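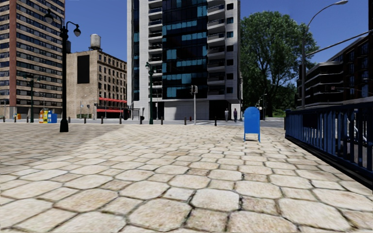 Figure 4.1. The simulated plaza used for the remote driving exercise.

Unit 4: Teaching by driving

Handout to go with the second lab. Read it before you touch the controls. Notes by Wyn Kemeys, with corrections from Tomoyo Kaneko, who disagrees with some of section 4.3 and has been asked to say so in class.

4.1 What is being claimed

The usual story goes like this. A person steers a robot by remote control through a task, the computer stores what the robot sensed and what the person did, and a program is then fitted to those pairs until it does something similar by itself. You will hear this called learning from demonstration, or imitation, or (in sales material) "just show it once". I would like you to drop the word "show" for the next three weeks. You are recording joystick positions. Whether anything has been shown to anyone is the question we are trying to answer.

4.2 The exercise

You will drive a small delivery cart across the plaza in Figure 4.1 and stop beside the blue mailbox. The simulator is Ulten. The cart takes two commands, forward speed and turn rate, and you give them with the handset. Each group records 17 runs from the start points listed in the lab sheet. Do not delete the bad ones. Mark them as bad and say what went wrong in a sentence.

Look at the plaza before you drive it. The mailbox has open paving all round it, so there is no single sensible side to come in from. One of you will swing wide, another will go straight at it. Both are fine as driving. Put together as training data they can be poor, because a program that averages a left turn and a right turn goes straight on into whatever both drivers were avoiding. In the left foreground that may well be the lamp post.

Agree within your group how you will approach, or agree that you won't and write that down. Either is acceptable. Pretending afterwards that there was a plan is not, and it is easy to spot in the logs.

4.3 What the program may have picked up instead

Suppose your trained cart reaches the mailbox from every start point. Has it learned to go to the mailbox? Some other things it could have learned:

It heads for the bright blue thing. There is also a blue box by the brick tower on the far left, and the railing on the right is dark blue.

It keeps to a certain distance from the railing and stops when the paving looks a certain way.

It uses the shadow. The left half of the paving is in soft shade and the right side is lit more brightly, and your goal is on the right. "Drive towards the light" would score well here and fail as soon as the sun is moved.

Kaneko's view is that the third is unlikely with the camera settings we use. I have seen enough odd results to want it tested. Part C of the lab asks you to change the sun angle and run your cart again without retraining. Expect the score to drop. If it doesn't, check that you really loaded the changed scene.

4.4 On large numbers

The Clernard reading reports 1000 demonstrations and treats the number as evidence in its own favour. Ask who gave them. If they came from three practised drivers using the same start points, you have a great deal of information about three people and rather little about plazas. The Selton paper used 700, with start points drawn at random, and is more careful about what it says. It is also duller to read, I'm afraid.

Note too that good drivers make few mistakes, so their recordings contain few recoveries. The cart then drifts a little to one side, sees something no driver ever saw, and has no idea what to do. The standard remedy is to let the program drive, have a person take over when it strays, and add those corrections to the data. It helps. It also means that somebody was watching the whole time, and papers do not always count that person's hours.

4.5 A word about the simulator

The paving in Ulten is an irregular pattern of slabs with dark joints. Our cart rolls over the joints as if they weren't there. A real one with small wheels would shake, and the camera would shake with it. The two pedestrians on the far sidewalk are part of the backdrop for this exercise and your cart never has to deal with them. Keep both points in mind when you write the sentence beginning "This shows that".

4.6 To hand in

Your logs, bad runs included.
One page on Part C.
One paragraph saying what result would have changed your mind.

Reading for next time: Azevedo, chapter 3, skipping the proofs.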